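# ¿Cómo aprende un robot a recoger una mesa?

El Taller Escolar Gutley reúne a alumnos de primaria que desean conocer la robótica. Durante este curso, el grupo trabaja en el proyecto Badidow, cuyo objetivo es que un robot con forma humana ayude a ordenar una sala de estar.

## Ver no es lo mismo que reconocer

Cuando una persona mira una manzana, sabe enseguida qué es. El robot recibe una imagen formada por puntitos de color llamados píxeles. Un programa compara esos puntitos con los de otras imágenes que ya conoce y propone una respuesta: «manzana», «botella» o «plato».

Para preparar ese programa, los alumnos reunieron 3.063 fotografías de objetos cotidianos y escribieron el nombre correcto junto a cada una. Esta tarea se llama **etiquetar**. En casi 700 de ellas aparece alguna fruta.

## El problema del cristal

El cristal transparente deja ver lo que hay debajo. Por ese motivo, un robot puede confundir la alfombra con la superficie de la mesa y calcular mal la altura a la que debe detener la mano. Los brillos también complican el cálculo.

El grupo estudia estas dificultades en una ficha con tres preguntas:

- ¿Dónde termina la mesa?
- ¿Qué objeto está más cerca de la mano?
- ¿Hay algún cable en el camino?

## La mano y los dedos

Cada objeto exige un agarre distinto. Una lata alta se puede rodear con los dedos; una piña tiene la piel rugosa y una corona de hojas que conviene evitar. El programa Situmeck, que utiliza el taller, permite elegir la posición de cada dedo antes de iniciar el movimiento.
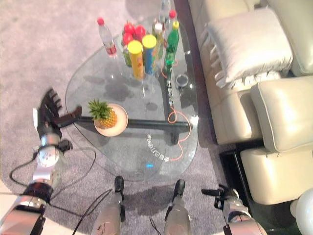 *Mesa de cristal con una piña en un plato, manzanas, botellas y latas, junto a las manos del robot.*

## Palabras para recordar

**Sensor:** pieza que recoge información del entorno, como la luz o la distancia.

**Articulación:** unión que permite doblar o girar una parte del robot.

**Agarre:** forma de sujetar un objeto.

Los trabajos del taller se presentarán en noviembre en la Sala Massawe. Las familias podrán consultar allí las fichas de los alumnos a partir de las 17 horas.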